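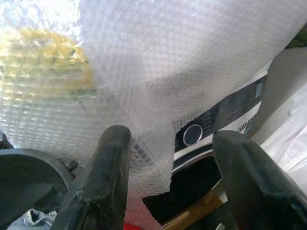
3 min read

The pay-to-walk season is back

My inbox fills up the same way every October. Somebody is putting on a showcase, they are "casting fresh faces," and if you write back quickly you might get one of the last places. This year the name on most of the emails is Risura, and readers have been forwarding them to me for weeks asking whether it's any good.

I don't know if it's any good. I do know what it costs. The basic package is $1000, and for that a model gets two walks, a group rehearsal and what the brochure calls "digital assets," meaning photos. For $2000 you also get a sit-down with agency scouts. The brochure doesn't say which agencies. I asked twice, and the second reply said the list was "being finalized" and wanted to know if I'd like to put down a deposit.

Let's go back to how this is supposed to work. An agency signs you because it thinks it can get you jobs, and it takes a cut when you get them. A designer who needs people to wear clothes on a runway pays those people, or at worst gives them a jacket and a sandwich. When the money starts moving from the model to the organizer, you are a customer. That may be fine with you. Plenty of people pay for a fun weekend, and walking in front of a crowd with good lights on you is a fun weekend. But call it that on the form.

Chukwuemeka Ogundipe did the Risura event last spring and was willing to talk to me on the record. He's been modeling part time for a few years, mostly catalog and fit work, and he paid for the bigger package out of his own savings. His call time was 1645. He walked a little after nine.

"The clothes were decent and the other models were lovely," he told me. "The scout meeting was 15 people in a hallway and a woman with a clipboard. She looked at my card, said I had a strong look and gave it back to me."

Gave it back. I keep thinking about that part.

In fairness, he doesn't call it a scam and I won't either. He got his two walks. The photos came, late, and one of them is in his book now. What he didn't get was a single call afterward, and he says the brochure was written so he'd expect several. I read it again after we talked and he's right, though you'd have a hard time finding a sentence in there that promises anything. "Exposure to industry decision makers" can cover a lot of hallway.

The counterargument came from Ibrahim Omoregie, who books talent at Aubert and has a lower opinion of my opinions than most. His view is that new models need practice somewhere, and open castings in a town the size of Varthorpe come up maybe twice a year. "They pay for acting classes and nobody writes a column about it," he said. True enough. Then I asked him how many people Aubert has signed after seeing them at a paid showcase. He thought about it for a while and said he'd have to check. I haven't heard back – I'll print the answer if it comes.

If you're still tempted, ask for three things in writing before you pay: the names of the agencies attending, the refund terms, and who owns the photos. Risura sent me its refund terms without a fuss, and they run out the moment you're assigned a rehearsal slot. On the photos, the contract lets them use your picture in their own ads for as long as they like. You'd be paying to be in the brochure.

Drollov has open calls again next month, free to attend, bring two plain snapshots and flat shoes. The line is long and they'll probably say no. They'll say it for nothing, at least.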